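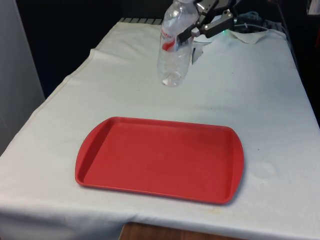
Bottle and tray, Trundalum shop, May 2019

Bottle to tray build: is it worth finishing?
Posted in Shared Shops and Garages

nabila_wibisono
OK, build thread, since three of you asked. The arm belongs to the shop and I get it two evenings a week until the end of June. The job is dull on purpose: get a plastic water bottle onto a red tray. If it can do that I'll think about clearing dishes, which is what the people who pay dues at Trundalum want from it.

Tally so far is 437 tries logged. I'm not posting a success rate because I changed the rules for what counts twice, and any number I gave you would be junk.

bruvetti
So 437 tries and no rate. I've read a lot of build threads that start this way.

What counts as a try? If you nudge the bottle back to its spot by hand whenever it ends up somewhere awkward, you're testing your own hand.

nabila_wibisono
I did do that for the first batch. Stopped. Now it stays where it ends up unless it goes on the floor.

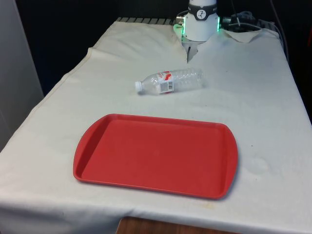

Lying down is the part I don't trust. Standing up, the bottle gives you a nice tall thing to close two fingers on, and you can be sloppy. On its side the fingers have to go almost to the cloth, and I have the lower limit set high because I'm scared of driving them into the table. I could bring it down a little at a time. Has anyone done that over fabric?

falau
Over felt, yes. Put foam under it and drop the limit until the tips just touch. The tabletop forgives a lot more than you think.

bruvetti
Don't do what Falau says on a shared arm. Foam squashes, you set your limit against the squashed height, somebody pulls the foam out and now the numbers mean something else. Measure the bare table, add the cloth, write it on tape and stick it to the base.

falau
I ran mine on foam for 14 months and bent nothing.

bruvetti
You also ran it alone in your garage.

yupin_p
Yupin Petchrat here, I do the sign-up sheet at Siriwan across town. My doubt is the bottle. An empty one weighs next to nothing and the sides give when you squeeze. You'll tune the grip for that, then somebody hands it a full 500 ml one and it slides straight out. Try it with water in before you spend another evening on angles.

Also please iron the cloth. If you're using a camera to find things, every wrinkle is a thing.

nabila_wibisono
Not ironing it. No kitchen I've been in has ironed anything, and if it can't cope with a wrinkle I'd like to know now.

Fair point on the water. I've been avoiding it on account of the power strip.
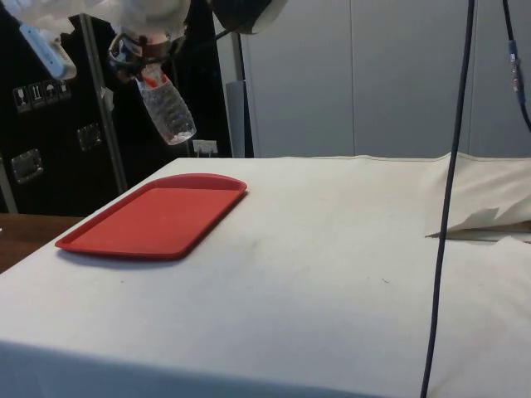 Held by the neck end, base down and to the right, tray still empty

falau
See, that's a grip. What are you complaining about?

nabila_wibisono
I'm complaining that it's tilted. Setting it down flat from there means turning the wrist, and that's where my code is ugliest.

bruvetti
And a grip isn't a placement. Your title says bottle to tray. I see a bottle and I see a tray.

Pick one rule, write it in the first post, run 50 without touching anything and give us the number, even if it's bad. I'd take a bad number over another picture.

yupin_p
Agree with Bruvetti for once, except I'd do 25 empty and 25 with water. And move the power strip.

nabila_wibisono
Fine. Rule: bottle fully on the tray, standing or lying, fingers open and clear, no hands. I'll lower the limit first, off the bare table, with tape. Numbers when I have them.

falau
Still think foam.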